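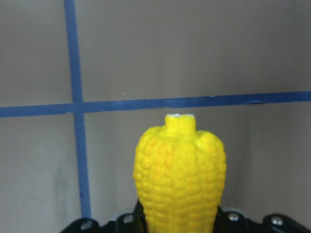

Sweet corn seed orders: frequently asked questions

What is the minimum order?
One packet of 67 seeds. Bulk lots are sold by count, in bags of 873 or 2496.

Can I mix sugary and supersweet types in one bed?
Not if they tassel together. Cross-pollination between the two gives starchy kernels in both. Separate them by distance, or stagger sowing by at least two weeks.

How should the seed be sown?
In blocks of four or more short rows, 25 mm deep. Corn is wind pollinated and a single long row fills poorly. Soil temperature at sowing depth should be 16 °C or higher for supersweet varieties.

Is the seed treated?
Trurley is untreated. Drosov is supplied with a fungicide coating and must not be eaten or fed to stock. Treatment is stated on the label.

How long does seed keep?
Two seasons in a sealed container in a cool cupboard. Supersweet seed loses vigour sooner.

Why are there gaps at the tip of my cobs?
Usual causes are dry soil at silking, low nitrogen or a small planting.

When are orders sent?
Wednesday, for orders received by noon the day before. Allow six working days for delivery.

Who handles germination complaints?
Rafsan Bepari. Quote the lot number and sowing date, and keep the unused seed.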